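Last updated: 10 Feb 2025

Okay, people keep asking what my job is now, so here's a thread. Short version: I used to pack and prep in the kitchen at Karnum, and these days I spend most of my shift showing machines how hands put kitchen stuff away.

Background for anybody new. Karnum makes boxed lunches for offices. Big steel kitchen, loud, cold floor. I was on prep and reset, and reset means everything goes back where the next shift can find it. It's a huge chunk of the day and it never made it into the job ad.

Last June they brought in two arms from Tundari for the lid and label end of the line. Everybody was polite about it in the meeting and then NOT polite in the parking lot.

What changed first was where people stood. The lid station used to be the chatty one, you'd have four of us facing each other. Now it's a fence and a screen and one person watching, and that person can't chat because the screen beeps if you wander off.

I did the screen for a few weeks. My feet loved it. The rest of me was so bored I started reading the safety labels out loud in voices.

Then a sheet went up by the lockers looking for people from the floor to record demonstrations at the Burdale place, which is set up like a regular home kitchen. Same hourly rate, plus a bit extra per shift. Seven of us signed up, and I think half were just curious about the building (me included).

So you hold a gripper by its handle, squeeze, and the jaws close. There's a camera on it. You do the task with the jaws and never with your fingers, and the recording gets used to train the arms. That's the job. You are a person pretending to have two big black pliers for hands.

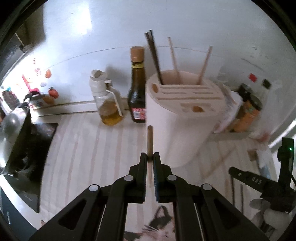
One thin wooden stick in the jaws, pink block behind it. Camera's on the gripper, so this is what gets recorded.

Chopsticks are my nemesis!! With fingers you don't think, you grab the stick and drop it in with the others. With the jaws you find out how much your fingertips were doing. Grab it too high and it swings. Grab it too low and there's nothing left to aim with.

See the blue pad on the inside of the jaw? It has a texture to it. I have strong opinions about pads now. My nephew asked what I did at work and I talked about pads until he left the room.

The other thing you learn fast is to slow down, and that's hard for kitchen people. At Karnum if you're slow somebody is breathing on your neck. Over here I got 88 clips sent back in my first stretch and nearly every note said the same thing: too fast, please repeat.

I was a little insulted, I'm not gonna lie. Years of people telling me to hurry up and now a guy with a laptop wants me to put a stick away like I'm underwater.

But I got into it. You start noticing what you do without thinking. I always clear a path with my left hand before I set anything down. Never knew that! My supervisor at Karnum didn't know it either, and she trained me.

Somebody in the replies to my last thread asked if I'm training my replacement. Yeah, I think about that. I'd be weird if I didn't.

Where I've landed for now: the lid job was already going. The arms were on the truck before anyone asked us a thing. What I could get a say in was the reset work, so I went where the reset work was being figured out.

And I do get a say, sometimes. They had us putting bottles back in a straight line because it looks neat. I said no cook on earth does that, the oil lives by the stove, so whoever's cooking can reach it. They rewrote the task sheet. It was a small thing but I was smug for days. 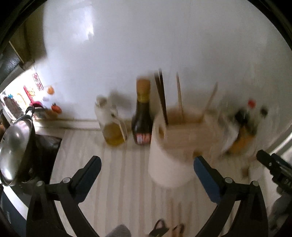 by Naledi Ndlovu

More counter in this one, with the jaws wide open. Paper towels, oil, a brown bottle, big pot over on the left with its shiny lid. It looks like somebody's apartment, and that's a big difference from the Karnum kitchen, where every surface is steel and every tub has a label on it.

I like the fridge back there with the magnets on it. There's a pumpkin one. Work at Karnum doesn't have a pumpkin magnet.

You'll notice the right side is blurry too. I get notes about blur. "Steady through the middle of the move" is the phrase, and I now say it to myself when I'm carrying coffee.

Numbers, for the people who like numbers. I've recorded 1813 clips. My best month I had 632 accepted. I asked what happens to the rest and was told some of them are useful too, because the software people want to see misses and recoveries. So my fumbling is going somewhere, great.

Body stuff, since nobody puts it in the sign-up sheet: it's different tired. Prep gets you in the back and the knees. This gets you in the forearm and the base of the thumb from squeezing. A woman from the salad side had to stop for a while and they moved her to checking clips, and she likes that better than either job.

We asked for a longer break between sets and got it, but only after three of us asked together. Write that down if this is coming to your workplace. Go in a group.

Other thing to ask about is pay after the recording ends. Ours was vague. It's less vague now: if you leave the demo team you go back to Karnum at your old grade with your hours counted. Get it on paper. I had a supervisor tell me it was "understood" and I said cool, then it'll be quick to type.

What I miss: the noise, a bit. Someone always had music on at reset. At Burdale it's pretty quiet and I catch myself humming the old playlist.

What I don't miss: the floor. My god, that floor.

Hashmi, the company that runs the sessions, wants a few of us to teach the next batch of demonstrators. I said yes. Day one I'm handing everybody a chopstick and going to get a drink.

If you work in a kitchen or a warehouse and the arms just showed up, my replies are open. Tell me which station went first at yours. I'm putting together a list for our break room wall and so far it's all lids and labels.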